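### 4. Sessions, task and what the students did

Written up from the session sheets, so the order is the order things happened in and not the order of importance. Section 5 has the numbers by task.

#### 4.1 The module

The work was done inside the second-year practical module at Prukbridge. Students sign up in pairs. Every pair gets the same brief: collect demonstrations of a small tabletop task with hand-held grippers, clean the recordings, train a policy on them, then write down why it fails. Marks are for the last part mostly. A pair with a bad policy and a good account of it does better than a pair with a good policy and a page of nothing.

No robot arm is needed for collection. This was the reason for choosing the method in the first place — one arm shared between a whole year group meant long queues, and in the earlier version of the module some pairs got a single slot on it all term. Now the arm is only booked for the evaluation weeks and the collecting is done by hand, at a table, by anyone who has done the safety talk.

The grippers are the Stidetance pattern, printed and put together by the students in the first fortnight. We don't give them finished ones. Assembly takes longer than the handout says (handout to be fixed) and the finger pads are the part most often fitted the wrong way round. A pair whose pads are wrong will usually find out in the first session, when things slip.

#### 4.2 The task

Task name in the module is "dish". A small round dish starts somewhere on the table. Pick it up by the rim, move it, put it down flat inside a marked area. Easy for a person. Harder than it looks for a gripper, as the dish is low and the fingertips have to come in almost level with the table before they close. Come in too high and the tips ride over the rim. Too low and they scrape, and the dish gets pushed away in front of them.

Two variants were run:

- **Single.** One gripper, one student. The partner resets the dish and keeps the sheet.
- **Pass.** Both students hold a gripper. One picks up, the other takes the dish over and places it.

Pass was added at the request of the students, who were bored with Single. We had doubts. It needs both recordings to line up in time, and the clock on each gripper drifts a bit over a long session. In the end a double tap on the table at the start and finish was enough to line them up, and the tap went into the protocol.

#### 4.3 Set-up

Work was done on the long white table in the open area, not in the lab, because the lab was being used by another module in the afternoons. Figure 2 is from a Pass session and shows the dish between the two grippers. The table is glossy and that mattered more than expected. Its reflections change over the afternoon and the tracking is at its worst when the view is mostly table, with little behind it to hold on to. Pairs who kept some of the background in view had fewer dropped tracks. We told later groups this. Earlier groups worked it out or didn't.

Table height was not adjusted between students. Taller students bend, shorter ones reach, and the angle of approach in the recordings differs enough that we could often tell the two members of a pair apart from the paths alone. Whether this is good variety or just noise is taken up in 5.3.

Cables were a nuisance. A cable pulling on the wrist makes the student hold the gripper stiffly, and stiff demonstrations look fine on the sheet but are slow and have odd little stops in them. Advice now is to leave a loose loop and have it fall behind the arm.

#### 4.4 Recording

Each demonstration starts with the gripper open and clear of the dish, and ends with it open and clear again. Students call "go" and "done" and the partner notes it. The first version of the sheet had a column for comments, free text. Nearly all of them were left blank. Replaced with tick boxes: slipped, pushed, dropped, bumped, other. These were filled in far more often and turned out to be usefull when cleaning.

Students were told to keep failed attempts in. Most did not like this. Several pairs had started deleting their bad ones during the session before we noticed, so for those pairs the failure rate is not known and they are left out of the failure table.

In total 2523 demonstrations were kept after cleaning, across both variants. A further 156 were thrown out. Reasons for throwing out, in the order they came up most:

1. tracking lost for more than a second
2. start or end tap missing (Pass only)
3. the two recordings not matching in length even after lining up
4. wrong task recorded under the wrong name

The last is our fault as much as theirs. The naming menu on the recording app put Single and Pass next to each other with no check.

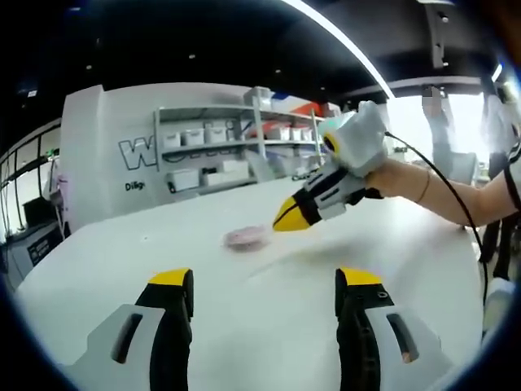 **Figure 2.** The Pass variant in progress at the long table, seen from one of the two grippers, with the dish on the table and the partner's gripper beside it.

Cleaning was done by the students with the Prekota scripts, which cut each recording at the taps and plot the path of the fingertips from above. The plots were printed and pinned up. This had a side effect we did not plan: pairs started comparing plots, and the paths got smoother from one session to the next without us saying anything. Good for the data, less good for the study, as later sessions are not independent of the earlier ones. We did not take the plots down.

#### 4.5 Training and testing

All pairs used the same training code and the same settings, so differences in the result come from the data (or from luck, see 5.4). Pairs could train on their own recordings, on the pooled set, or on a mix. They had to say which and why. Most chose the pooled set the first time, got a policy that worked fairly well, and then had little to write about. The more interesting reports came from pairs who trained on their own recordings only and could see their own habits coming back at them. One pair always picked the dish from the left. Their policy did too, including when the dish was placed where this could not be reached.

Testing was on the shared arm, with the dish placed on marks the students had not seen. Each pair ran their own tests and then ran the tests of one other pair. Where the scores differed we used the other pair's score. They differed quite often, nearly always in the direction you would guess.

Pass was not tested with two arms as we only have one. Instead the arm did the first half and a student with a gripper did the taking over. Not a fair test of the whole task and we don't claim it as one. It did show that the policy lets go late. In the demonstrations the first student tends to hold on until they feel the other one has it, and feel is exactly what the recording does not contain. There is no force reading in the grippers, only how far they are open. Several reports picked this up without help and it is probably the best single thing to come out of the module this year.

#### 4.6 Things that went wrong

Listed since other courses may want to copy the set-up and these cost us sessions.

- Batteries. Charge the night before. We relied on charging at lunch and lost most of an afternoon.
- Fingertips wear. The tips get scraped along the table in this task and the rounded-off ones slide over the rim. Print spares early.
- Moving the marked area between sessions without writing it down. Happened once. The recordings are fine by themselves but can't be pooled with the others for placing.
- People walking past. The area is open and others use it. Background movement did not hurt the tracking much, but students stop and chat mid-demonstration, and the long pause goes into the data.
- Sheets kept by one partner only. If that partner is ill, no sheet. Photograph it at the end of the session.

#### 4.7 Comparison with the Cheng handout

The Cheng handout, which an earlier run of the module was based on, has students collect with a joystick on the arm itself. We have sheets from that run but only a few complete recordings, so the comparison is a rough one. Joystick demonstrations were slower and the students got tired of them sooner. On the other hand the recorded motion was always one the arm could do. With the hand-held grippers some are not, the wrist bends further than the arm's will, and these demonstrations look perfect right up until they are replayed. We now have the students replay a handful in the first week, before they have collected many. Saves a good deal of grief.

Joystick students also got to spend more time next to the real machine, which several of this year's group said they missed. Fair point. For next year the plan is to open the arm for short slots during the collecting weeks too, replay only, no training. Booking sheet goes up in January.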